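**Zwischenbericht an die Förderstelle, Projekt »Vasen«**
Stand: Freitag, 10. August 2018
Berichtszeitraum: zweites Quartal der Förderung

Der vorliegende Bericht knüpft an den ersten Zwischenbericht an und beschränkt sich auf die Arbeitspakete 2 und 3. Arbeitspaket 1 (Übernahme der Spielzeugbestände aus dem Depot Tzanetos) wurde im Vorquartal abgeschlossen und abgerechnet.

## Arbeitspaket 2: Sichtung und Sortierung

Von den übernommenen 2.000 Kleinteilen sind zum Stichtag 1.000 gesichtet und einer Warengruppe zugeordnet. Der Plan sah für diesen Zeitpunkt 800 Teile vor. Der Vorsprung geht vor allem auf die vereinfachte Erfassungsliste zurück, die seit Beginn des Quartals verwendet wird und pro Gegenstand nur noch Warengruppe, Hauptfarbe und Zustand verlangt.

Schwierigkeiten bereiten weiterhin Figuren mit beweglichen oder gesteckten Gliedmaßen sowie Spiellebensmittel, die ohne ihr ursprüngliches Set eingegangen sind. Erstere werden einzeln auf lose Verbindungen und offene Zapfen geprüft. Letztere lassen sich häufig keinem Hersteller zuordnen und werden vorläufig in einer Sammelgruppe geführt — die endgültige Einordnung erfolgt nach Abschluss der Sichtung.

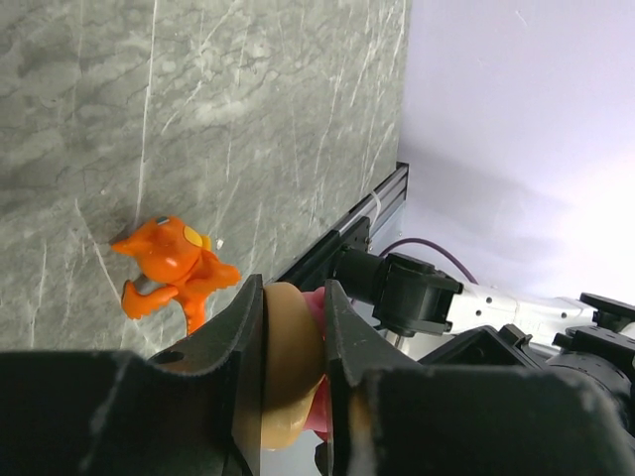

Für die Sammelgruppe wurde mit der Firma Prirer vereinbart, dass unvollständige Sets aus deren Restbeständen ergänzt werden können. Eine erste Lieferung ist für die zweite Augusthälfte zugesagt. Kosten entstehen dem Projekt hierdurch nicht, lediglich der Transport ist aus dem Sachmittelansatz zu tragen.

## Arbeitspaket 3: Aufbereitung und Ausgabe

Die Reinigung der gesichteten Teile hat planmäßig begonnen. Die Ausgabe an Kindertagesstätten erfolgt in Themenkisten, deren Zusammensetzung mit dem Kooperationspartner Tatix abgestimmt ist. Vorgesehen sind 30 Kisten. Die Bereiche »Tiere und Fabelwesen« und »Kaufladen« werden vorgezogen, da hierfür die meisten Anfragen vorliegen.

Noch nicht geklärt ist die Beschriftung der Kisten. Der Entwurf von Tatix sieht farbige Etiketten ohne Text vor, während die Einrichtungen mehrheitlich eine schriftliche Inhaltsliste wünschen. Eine Entscheidung wird bis Ende August herbeigeführt.

## Mittelverwendung und Ausblick

Die Personalmittel wurden im vorgesehenen Umfang abgerufen. Bei den Sachmitteln besteht ein geringer Minderverbrauch, der in das Folgequartal übertragen werden soll. Ein entsprechender Antrag geht der Förderstelle gesondert zu.

Im kommenden Quartal sind der Abschluss der Sichtung, die Einarbeitung der Prirer-Lieferung und die Ausgabe der ersten Themenkisten vorgesehen. Änderungen am Zeitplan werden nicht beantragt.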